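Have decided to learn the names of vegetables in my grandmother's dialect before I forget I ever heard them. Progress so far: 4 words, one of which may be a swear.

She came from Mundidden, where the valley has a word for everything you can dig up and no word at all for "please". You just say the thing louder.

The only printed word list was put together by the parish of Dratevness, which is over the hill and has never got on with Mundidden. It has 122 entries. For turnip it gives the Dratevness word, and then "also, wrongly," and then ours.

Beans get 21 entries. Twenty-one! There's one for beans you meant to pick last week. There's one for beans given to you by someone who wants something.

Aubergine isn't in there, obviously. Nothing purple grew in that valley except knees in January. So my family just called it "the foreign marrow" and was a bit suspicious of it until the late eighties. 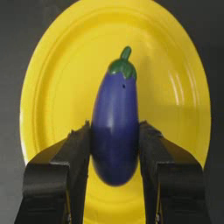
My cousin has replied to say it was never "the foreign marrow", it was "the bishop", and that I'd have known this if I'd come to more Christmases.

Fine. The bishop. I have written it down. I have also written down who was rude about it.

Asked my mum to settle the matter. She says it was both, depending on whether the vicar was eating with us.

Have now been told there's a dialect app called Purance. It covers more than 70 regional varieties. I typed in our word for leek and it offered me a ferry timetable.

Then tried saying the leek word out loud into it, in my best grandmother. It asked if I would like to continue in Welsh.

An aunt has got wind of all this and is posting me a notebook. She says half of it is vegetables and the other half is grievances, and that I'll have to work out which is which from the handwriting.

Notebook update: page one is onions. I think. It might be my uncle.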